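Notes from the back room, 26th December

Well, we got there! The shop is shut until the new year, the last parcels went out with a whole day to spare, and I'm writing this in my dressing gown with a plate of cold ham and the cricket on low. If you ordered something from us in the past month, thank you. If you ordered felt in that very dark bottle green and got a note saying it was on its way, it is on its way, and I'll come back to that.

Quite a few of you wrote in after the June newsletter asking how I got the ring marks out of my mum's old sideboard, and I promised I'd do a proper piece on looking after timber furniture over summer. Then the year ran off without me, as it does. So it's going in now, when half the country has just had a dozen relatives putting sweating glasses of beer on every flat surface they own.

First thing, don't panic about white rings. White means the moisture is sitting in the finish and hasn't gone into the timber, and nine times out of ten it'll come up with a bit of patience. I leave mine alone for a couple of days to begin with, because some of them fade on their own in this heat. If it's still there I lay a clean cotton tea towel over it, folded once, and go over it with a warm iron (no steam!) for a few seconds at a time. Lift, look, go again. I did the sideboard in front of the telly and it took most of a movie.

Black rings are another matter. Those have gone right through, and you're up for sanding, or a bleach treatment, or a nicely placed fruit bowl. I have a fruit bowl.

For waxing I've gone back to Gwilliam paste, the one in the flat tin. I had a fling with Siltex spray for a year or so and it gave a beautiful shine on day one, but I found it built up in the corners and everything in the house started to feel a bit slippery. My sister-in-law swears by it and her dining table looks gorgeous, so make of that what you will. With the paste you want very little. A dab the size of a five cent piece does the whole top of a bedside table. Rub it in, go and have a cuppa, come back and buff it with an old flannelette pillowcase.

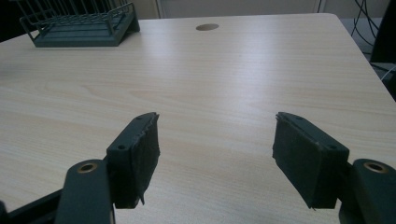
Desks get a worse time of it than any dining table, I reckon. We eat at them, we lean on them, we park the laptop in the same spot for four years and then wonder why there's a dull patch under each wrist. The other trouble is telling what you've got. A pale top with faint grain lines running across it could be oak or ash at a glance, and plenty of them, like the light one up there with the band of glare through the middle, are laminate. Please don't wax those! It won't soak in, it'll just sit there collecting biscuit crumbs. A damp cloth, a drop of dish soap, a dry cloth after it, done. If you're not sure what yours is, get underneath with a torch and look at the edge. Real timber carries its grain over the side, and laminate usually has a seam somewhere.

While you're under there, have a look at the feet as well. Floorboards cop an absolute hiding at this time of year with chairs being dragged out for extra people, and stick-on felt pads are the cheapest bit of kindness you can do them. Clean the bottom of the leg with metho first or they'll be off by Easter. Replace them when they go fluffy and start picking up grit, as a gritty pad is sandpaper by another name. We stock the round ones in three sizes, and I cut odd shapes to order for those lovely spindly mid-century legs that nothing fits.

Now, the dark green felt. Our supplier Zeltico changed warehouses in the spring and our order got split in two, with one half turning up in the wrong colour (a sort of mustard, if anyone's keen, going cheap). The rest is meant to land the first week we're back. I'm sorry for the wait and I've popped a little extra in each of the late orders.

One bit of skiting before I go. We sent out 2325 orders this year, which is a record for us by a long way, and the list for this newsletter has just gone past 1000 people. I started it so I'd stop repeating myself at the Skastine market, and I still repeat myself at the Skastine market, but I love getting your replies — especially the photos of things you've rescued off the kerb.

Next time it'll be sticking drawers and what to do about them. Candle stubs, mostly. Hang on to yours from Christmas dinner.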